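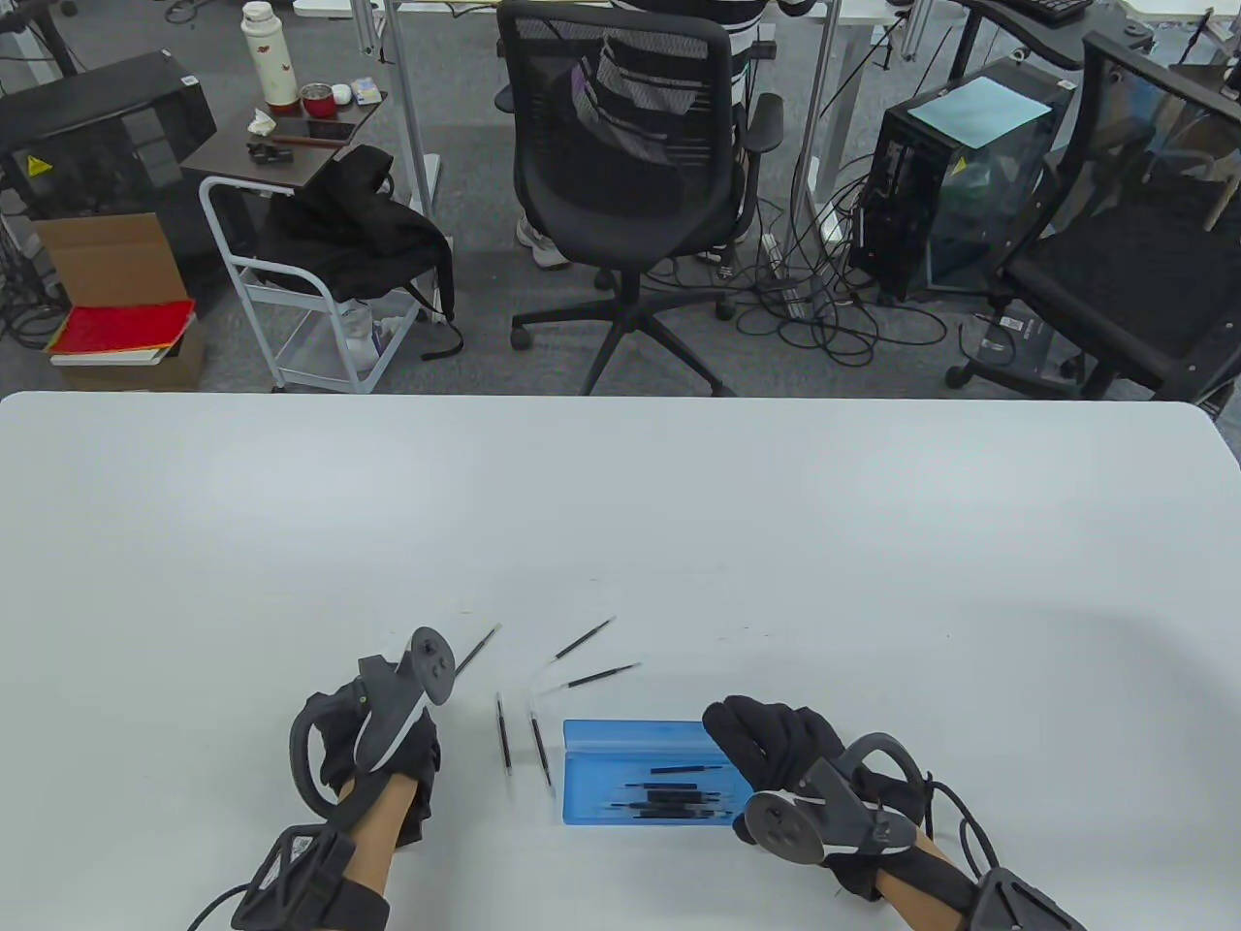

Open Afternoon at the Fillside Robot Lab: Frequently Asked Questions

When and where is it?
The open afternoon is in January at our Fillside building in Viltenbridge. Doors open at 2 p.m. Use the side entrance on Boateng Street. The front door is kept locked.

Do I need to book?
Yes. We have 70 places. Write to Edileuza Moura at the front office with your name and the number of people in your group.

What will I see?
Operators work at a table with handheld VR controllers and trackers strapped to their forearms. The job is sorting and packing small items, such as putting pens into a plastic case. Their hand movements are recorded and used to train our robot arms. Nii Amissah explains each step as it goes on.

Why pens?
They are thin, they roll, and they have to lie the same way to fit in the case. People do this without thinking. Robots find it hard.

Can I try it myself?
Yes, if you are 12 or older. Each turn is short, and you may need to wait. Gloves come in three sizes. Please take off watches and bracelets first – the straps sit right above the wrist.

Will my turn be recorded?
Only if you sign the form. Recordings from visitors are kept apart from the Jivesari set, our main collection, which now has 800 sessions.

Does it make people dizzy?
Visitors don't wear a headset for their turn, so this has not been a problem.

Is the room accessible?
The lab is on the ground floor. There are cables on the floor near the computers, so wheelchair users and anyone with a cane should ask Mariama Bonsu to show them the clear route.

Can I take photos?
Yes, but please ask before photographing an operator.

Is there parking?
The lot behind the building has 185 spaces and is free after noon.

Can I bring a school class?
Not to the open afternoon. Abena Dramani arranges class visits on other dates – contact her through the front office.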